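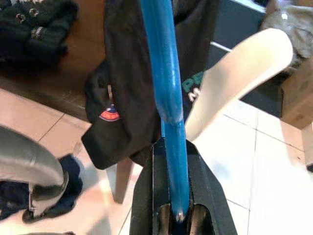 Wrist camera, blue rod between the fingers, and my floor tiles doing their best to dazzle everyone.

I promised in August that I would write up the rod tracker properly, and then I didn't, and then I rewrote half of it, so the post I had drafted was no longer true. Starting again, with a pot of tea, on Mar 1, 2026.

For those who have wandered in from elsewhere, I've been building a small control stack at home which I call Medve. It takes pictures from the camera at the wrist, works out where a held object is and which way it is pointing, and passes that along to the planner so the arm can put the thing down where I asked. The planner is called Andau and is a good deal older and crankier. Between the two sits a message logger, Skoltum, and I have come to love it more than either of the clever bits, for reasons I'll get to.

The trouble with long thin objects is that they look so easy. A blue rod! Bright, glossy, nothing else in the room quite that colour. My first version simply picked out the blue pixels, fitted a straight line through them and called that the axis. I wrote it in an evening and was terribly pleased with myself, and it went on being fine for ages, as long as I only looked at the averages.

Then I started looking at single views like the one at the top, and two things came up. The first was the highlight. A glossy rod picks up a bright white streak down one side, and to a simple colour threshold that streak is not blue at all, so the mask loses a strip all the way along its left edge and the fitted line shifts over to the right. It's a small shift, but it follows the light, so the tracker would decide the rod had moved when all that had moved was the shine.

The second was the bend. If you look halfway up the rod you'll see a faint ring or seam, and the two parts either side of it don't seem to line up perfectly. Fit one straight line through both and you get an axis that belongs to neither. That wouldn't matter much if I only cared about the middle, but the planner cares about the far end, and an angle error at the fingers grows into a proper miss by the time you get out there.

So, what I changed. For the highlight, I stopped asking "is this pixel blue?" and began with the outline instead. Medve now finds the two long edges, allows anything very bright between them to count as rod, and takes the centre from the pair. It costs a little more time per picture, but I had plenty to spare – I had been keeping the loop at 30 pictures a second and it still manages that without complaint.

For the bend, it now fits two segments as well as one, and keeps the two only if they explain the edges noticeably better. "Noticeably" was a week of my life. Set the bar too low and every straight object in the house acquires an elbow. Set it too high and you are back where you began. I ended up making it depend on how much of the object is in view, so that a short visible stub is always treated as straight, and a long one has to earn its joint over several pictures in a row before the planner hears about it. I also had Medve send the planner its doubt along with its answer, as a simple spread on the angle, and Andau now slows down when the spread is wide. I should have done that in the very beginning. The arm looks a bit thoughtful now, which I find rather endearing.

This is where Skoltum comes in. Every message that goes between the parts gets written down with its time, and I can play a whole session back through new code without switching the arm on. I had 2,480 saved pictures to run against, and the old version gave an axis I would call wrong in 141 of them. I sat and went through every one of those, with biscuits. The new version still fails on 3. In all of them the rod's tip is lost in the shadow between the fingers and the edge finder grabs the gripper's own outline, having evidently decided that a thin grey line will do if it can't have a blue one.

I know how to fix that, in principle. The gripper is in the same place in every picture, bar the opening of the fingers, and I know how far open they are, so I can draw a mask of where it ought to be and tell the edge finder to keep out. The fiddly part is getting the finger position and the picture to agree on what time it is. They arrive by different routes, and if the mask is even slightly late it rubs out a bit of rod just as the fingers move. Skoltum's times have been a help with working out the gap, although I'd like it measured afresh at each start instead of typed into a settings file by me and forgotten.

People do ask why I don't use a learned model for all of this, and the answer is that I have one, half trained, on a branch called Starkevow. It is better than my edges at messy backgrounds. There's plenty of mess for it to practise on, what with dark clothes hanging behind the rod, a patch with a bright border, bits of green lettering and that long curved cream thing sweeping off to the right. It's worse at telling me when it's unsure, though, and for the moment I would sooner have the doubt than the extra accuracy. My rough plan is to let Starkevow say roughly where the rod is and then let the edges do the careful part.

Next job is the gripper mask, then the start-up timing, then I really must tidy the settings file, which has comments in it I no longer understand.

Comments

tinsnips
Have you tried a polarising filter over the lens for the highlight? It did wonders for me with glazed pots, though you do lose some light.

slow_loop
The "short stub is always straight" rule is lovely. I've been fighting phantom elbows on a cable tracker all winter and it never occurred to me to tie the threshold to the visible length. Do you measure that in pixels or in real units?

Author
Pixels, I'm sorry to say! It ought to be real units and it's on the list. And tinsnips, I haven't, but I will have a rummage for one.

marrowfat
Please write a whole post on the logger. I'm still debugging mine with print statements and crossed fingers.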